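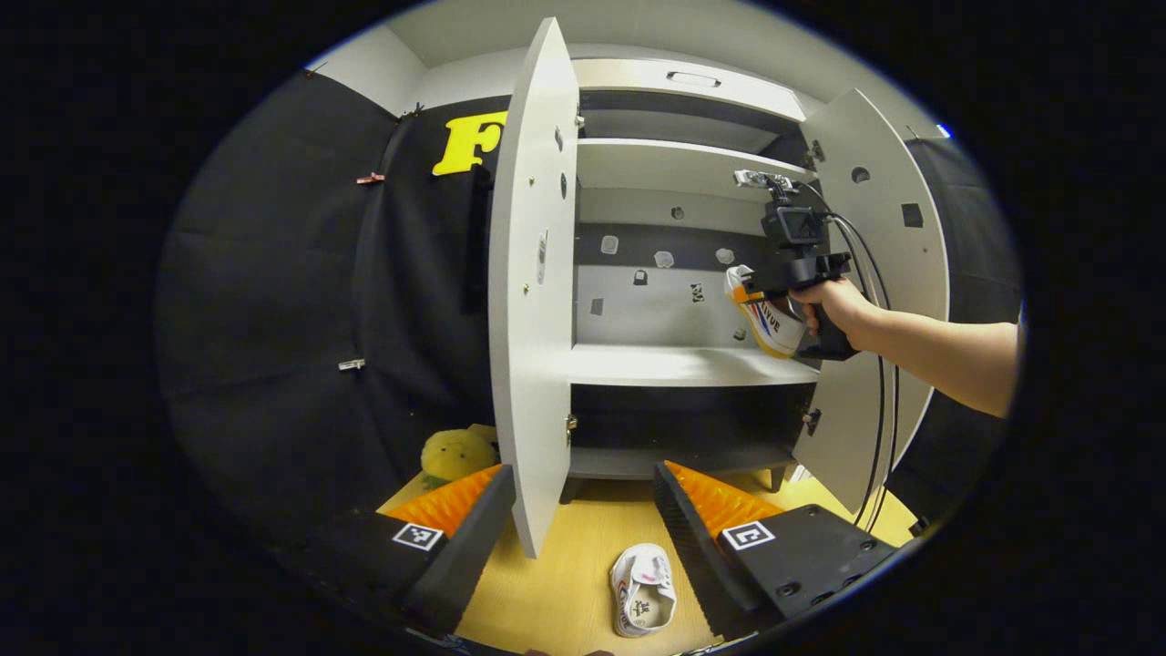
One customer wrote to us that the shoes always end up in a heap by the door unless the cabinet is easier to use than the floor. We agree, and most of our work starts there.

## About Geralholm

Geralholm makes and sells small storage furniture for shoes, coats and school bags. The company opened in Lirnville in 1957 as a repair shop for kitchen cupboards. Shoe cabinets came later, when people kept asking for something low enough to stand under a row of coat hooks. They are now most of what we sell.

Our showroom has up to 40 pieces set up at a time. Open the doors, bring your own shoes and try them on the shelves. Boots are worth bringing too – tall ones often need the lower compartment.

## What we carry

- **Wellitz** – two-door cabinets with a middle shelf
- **Hämmerli** – benches and open racks for narrow halls

Replacement hinges, shelves and legs are kept in stock for both lines. We hold 300 spare doors in the back room, including sizes we stopped making. If you need one, send us the height and width of the old door and tell us which side it hangs on.

The showroom closes for two weeks in June for inventory. Orders for parts still go out during that time.

Page updated Feb 27, 2022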